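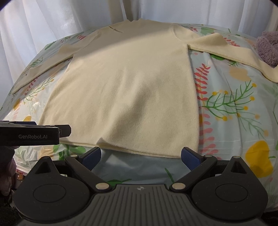

3.2 Laying out and smoothing

Folding studies mostly start from a garment that is already flat. We wanted the step before. In the home diaries collected for the Lolance laundry study, people spent more time getting a knit to lie right than they did folding it, and they complained about it more too. Knits stretch. Sleeves go where they like. A ribbed knit is worse than a plain one, the ribs pull in at the waist and spread again at the hem.

Participants worked at home on whatever surface they normaly use. Bed, mostly. A few used a table or the floor. No instructions on method, only that the garment should end up folded and ready for a shelf. Diaries ran for 5 weeks and gave us 1,692 entries, of which 400 concerned sweaters or cardigans. The remainder (shirts, towels, bedding) are covered in Section 4.

Coding was done by Forsberg and Han, separately, then compared. Agreement on the layout stage was 81 percent before discussion. Most disagreements were over where laying out stops and smoothing begins — a person who tugs a hem straight is arguably doing both. We settled on a simple rule. If the garment's outline changes it is laying out, if only the surface changes it is smoothing.

Figure 3. Long-sleeved ribbed sweater spread on a bed, neckline toward the far edge. A broad wrinkle runs diagonally from mid-body to the hem. The two sleeves lie differently, the left sloping down, the right rising to a soft peak before it bends.

Figure 3 is typical of what we coded as "laid out, not smoothed." Body open, both sleeves away from it, front and back hem layers nearly parallel. The wrinkle would count as a surface fault under our rule. The uneven sleeves would not, they are an outline matter and get their own code (S2, see Appendix B). Side flare likewise, code S4.

Two habits came up again and again in the diary text. First, smoothing from the middle outward with a flat hand, then pulling at the hem. Second, leaving the sleeves till last, on the grounds that they get moved anyway when the sides are folded in. Azar's earlier pilot in Brurnthorpe found the reverse order for woven shirts, sleeves first. We don't have a good explanation. Stiffness of the cloth may be part of it, a woven sleeve stays put once its placed.

Soft surfaces matter also. Several diarists wrote that a bedcover shifts along with the knit when they pull, so they hold one side down and work the other. This was rarely mentioned for tables. Surface type is therefore kept as a seperate variable in the models below.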